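4. Sorting into the Flurkier gray bin

The Flurkier sales sheet says a bin can be filled "any way you like." Try that for a week and see how much you find again. The steps below are slower, and we trust them more.

1. Set the bin on a level surface and check the floor of it. Scuffs and specks are normal in a used bin. A crack means you stop.

2. Lay bottles on their sides. Standing them up looks tidy until the first bump.

3. Turn labels upward so they can be read from above.

4. Put small, knobbly items in last -- they roll, whatever the catalog claims about the floor texture. 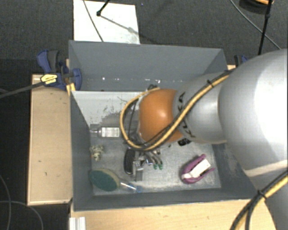 5. Leave the objects in one layer. Nerport rates the bin for stacking contents to the rim, but the rating says nothing about getting them out again. The tall sides make it awkward to reach anything near the wall.

6. Write the bin number on the list. If you are using the Elar numbering, the first bin is 158.

Note: Wiping will not remove old scuffs. Ginevra Santoro tested the recommended cleaner in November and saw no difference after 39 wipes.

CAUTION: Do not drag a full bin by one wall. The "reinforced" rim is the same thickness as the rest.

For lids, order part 831. Check the fit before you throw out the packaging.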